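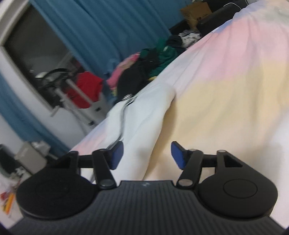 Please put the take-home part in its own guide, a reader wrote under the old Sundia build page, because we had the gripper working in an afternoon and then had no idea what to do with it once we got it home. The old page stopped at the last screw. This one starts there.

Recording Cloth Pickups at Home with the Hand-Held Gripper
Sundia Robotics Club
Updated 9/17/24

This guide is for club members who have signed out a gripper for the Prummont cloth task. It covers checking the gripper, setting up a work area, recording pickups, and turning the files in. You should have finished the build page and the short practice session in the Aguirre Building. If you haven't, do those first.

What you need

The gripper, with both blue finger pads on
The camera, its mount, and a charged battery
A memory card with at least 16 GB free
A bed, couch or large table you can walk up to
A pile of clean clothes
The paper log sheet and a pen

Use clothes of different colors and weights. T-shirts, socks, pajama bottoms and pillowcases all work. Leave out anything with sharp buttons or heavy beading. The pads are soft rubber and they tear.

Step 1. Check the gripper

Open and close the jaws ten times without holding anything. They should move at the same speed and meet in the middle. If one arm lags, look at the pivot pins. A pin that has worked its way out can be pushed back in by hand, but if it comes out again the same day, stop and bring the gripper in.

Look at the pads next. In the open position they angle in toward each other with a clear gap between them. Wipe them with a damp cloth and let them dry. Lint on the pads is the most common cause of dropped cloth, and it builds up fast on fleece.

Do not oil the linkage. Last April two grippers came back with oil on the pads and we had to replace all four.

Step 2. Check the camera view

Turn the camera on and take a still. Both pads need to be in view with the jaws open and with the jaws closed. The top of the gripper body should run along the bottom of the picture. If you can see only one pad, the mount has rotated. Loosen the screw, turn the mount until the view is even, and tighten it again.

Set the camera to the club preset. Don't change the lens mode, even if the edges look bent. The processing step expects it that way.

Step 3. Set up the work area

You don't need to clean the room. The Prummont rules say the test area will be an ordinary furnished space, so recordings made in ordinary rooms are what we want. A bed with the duvet on it is a good surface. So is a couch with a blanket. Curtains, storage boxes and other furniture can stay where they are.

There are a few things to take care of:

Faces. Ask the people you live with to stay out of the room while you record, and watch for mirrors. If a mirror is in view, stand to one side and look at a test clip to make sure you're not in it.

Mail, school papers and screens. Turn them over or move them.

Pets. They go in another room.

Light. Daylight or a ceiling light is fine. Don't record with a single lamp behind the clothes.

Put the clothes in a loose heap at the far side of the bed. Don't lay them out flat. A heap gives you pieces that overlap, with a sleeve or a corner showing here and there, and those are the pickups the club is short on. Pick a drop spot on the open part of the bed, at least an arm's length from the heap, and keep the same spot for the whole set.

Step 4. Record a pickup

1. Stand back from the bed with the jaws open. Hold still for two seconds.
2. Start recording.
3. Move in toward the heap at a steady pace. Point the gripper where you're going. Try not to swing it from side to side to look around.
4. Choose one piece and close the jaws on it. A fold or a raised edge is easiest.
5. Lift straight up until the piece is clear of the others.
6. Carry it to the drop spot, lower it and open the jaws.
7. Back away, hold still for two seconds, and stop recording.

One clip is one piece of clothing. If two pieces come up together, carry on, drop them both and mark the clip "double" on the log sheet. If you miss, open the jaws and try again in the same clip – up to three tries. After the third miss, stop and mark it "fail."

Keep the failed clips. Of the 457 clips members turned in during the first round, only a handful were marked as fails, and we're sure people were deleting them. The model needs to see missed grabs and what a person does next.

Use one hand. It's tempting to hold the fabric down with your other hand when a shirt is tangled, but the robot arm at the club has no second hand.

Step 5. Reset between clips

When the heap is down to two or three pieces, push everything back to the far side and mix it up. Change the order. Every second reset, turn a few pieces inside out. Wipe the pads again at each reset.

A set is 16 clips. Most people get tired after two sets and start moving faster, so we'd like you to stop at two sets in one sitting.

Step 6. Name and upload the files

Copy the card to your computer before you do anything else. Put each set in its own folder, named with your gripper number and the set number, such as 04_set2. Leave the file names inside the folder alone.

Open Zernier, choose Cloth Task, and drag the folder in. The upload is slow on home internet and can be left overnight. When it finishes you'll see a clip count. Check it against your log sheet. If the numbers differ, upload the folder again and Zernier will skip what it already has.

Take a photo of the log sheet and add it to the same folder. Keep the paper until the end of the semester.

Common problems

The cloth slides out during the lift. Clean the pads, then grab more fabric. Thin, slippery material may need a second fold between the pads.

The jaws pick up the duvet along with the shirt. You're coming in too low. Raise your wrist a little and close on the top layer.

Zernier rejects a clip as too short. The limit is four seconds. Usually the pauses at the start and end were left out.

Zernier says "tracking lost." The camera moved too fast or got too close to a plain surface. Redo the clip with a slower approach.

Where we are

The club has 832 accepted clips as of this update, and 238 of those show cloth being pulled from a heap. We want the two numbers much closer together before the arm is tested again, so please record heaps only until this page says otherwise.

Grippers go back in the gray cabinet in the Aguirre Building, jaws open, battery out.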